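Ticket 602 — Table clearing: grasp planner skips or mis-sizes round items on cloth
Project: Flerkano (household chores, simulation track)
Component: Troncoso grasp planner
Status: Open, workaround in place
Priority: Medium

Summary

The table-clearing task is meant to take mixed items off a covered table and put each one where it belongs: dishes to the sink, food to the bowl, cans to recycling. In simulation the planner handles the can reliably. It fails on the fruit in most runs and on the cup in some. The Ziltodell kitchen trial is planned for December, and clearing a table is one of the chores on its list, so this needs a decision before the scene set is frozen.

Steps to reproduce

Load the cloth tabletop set with the default overhead view. Start the clearing task with no item order given. Let the planner choose the first target. The fault appears on the first or second pick and does not depend on the random seed.

Expected: the planner estimates a width for each item, rejects anything wider than the gripper opening, and picks the rest.

Result: the fruit is reported as too wide and skipped. The task then ends with status "table clear" while the fruit is still listed in the object table. 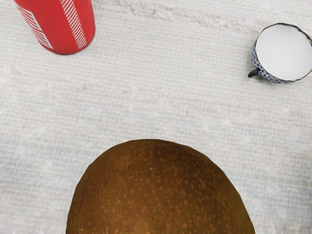

Filed by: Flerkano simulation desk
Opened: June 17, 2024

Analysis

The brown speckled fruit is by far the largest thing in view, much bigger on screen than the red can or the teacup. The width estimate uses the outline only and assumes every item lies at the same distance. An item close to the viewpoint is therefore scaled up, and the size check throws it out. Its outline also runs past the bottom of the view, so the fitted circle is a guess to begin with.

The cup is a separate problem. Its white interior is very bright, and segmentation sometimes returns the inside as one region and the blue-and-white outer wall as another. When that happens the handle goes with neither, and the planner proposes a grasp across the mouth. A person would take the handle without thinking about it. Our planner has no rule that prefers one.

The cloth was suspected first. Swapping the weave for a flat gray surface made no difference to the fruit. It did reduce the split masks on the cup, so the texture may still matter there.

Tried so far

1. Raised the size limit. The fruit is accepted, but so is the serving tray in the Zondia set, and the gripper collides with it. Reverted.

2. Moved the viewpoint back and up. Fruit width now reads correctly. Cup result unchanged.

3. Switched width estimation from outline to depth. Correct on all items, but planning time rises by 400 ms per pick. Acceptable for this chore — probably not for the sorting line, which shares the same code.

4. Ran 5 passes with the depth option on. The fruit was picked in every pass. The cup failed in 2.

Workaround

Enable depth-based width for household tasks only. Leave the sorting line on the outline method.

Remaining work

The "table clear" status must not be set while skipped items remain. Change it to "partial" and list what was left. The cup needs a merge step for regions that share a rim, then a handle check. Keep this ticket open until both are in the nightly build.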